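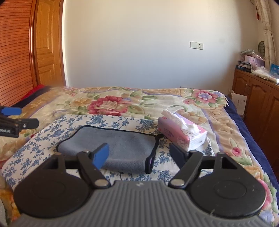 Bed 2, floral quilt, pillow and folded grey fleece on top.

GUEST BEDROOM SAFETY CHECK — SORARD COTTAGE
Checked by: Bhavana Acharya
Copy to: Inger Kragh
Month: February

Bed frame and headboard
Headboard fixings tight: Yes
No splinters or rough edges: Yes
Legs level, no rocking: Needs attention
Comment: The headboard is lovely solid wood and didn't budge when I leaned on it. One leg at the foot end has lost its felt pad, so there's a tiny rock when you sit down. Joris has spares in the Flikeo tin, I think!

Mattress
Care label present: Yes
Springs and seams sound: Yes
Turned this season: No
Comment: Good firm mattress, no lumps anywhere. It wants turning and it's a job for two people, please don't try it alone (I did last year and my back still remembers).

Bedding
Quilt free of tears and loose stitching: Yes
Pillow and pillowcase in good order: Yes
Blankets clear of the floor: Yes, after tucking
Comment: I do love this quilt — those great big pink and red flowers cheer the whole room up, and the blue sprigs on the pillowcase go with it so well. I went over every seam by hand and found one short loose thread, snipped. The navy blanket hangs down on the right-hand side under the quilt, so I've tucked it in where people step out at night. The red one bunched up in the back corner by the headboard has been shaken out and refolded. Grey fleece with the black edging: piping sound all the way round, may stay on the pillow.

Heating and electrics
Heater at least 2 metres from bedding: Yes
Lamp flex undamaged: Yes
Sockets not overloaded: Yes
Comment: The new Javura lamp is a treat, very steady on its base. Flex runs behind the bedside table now and not across the rug.

Alarm and way out
Smoke alarm tested: Yes, loud and clear
Window opens fully: Yes, stiff at first
Path to door clear: Yes
Comment: Agnes heard the alarm from the garden, so full marks there. A bit of candle wax along the window runner worked wonders.

To do before guests arrive
Felt pad on bed leg — Joris
Turn mattress — Joris and Arsalan
Recheck window — Bhavana

Overall: Pass, with the three jobs above. Next check after the spring clean.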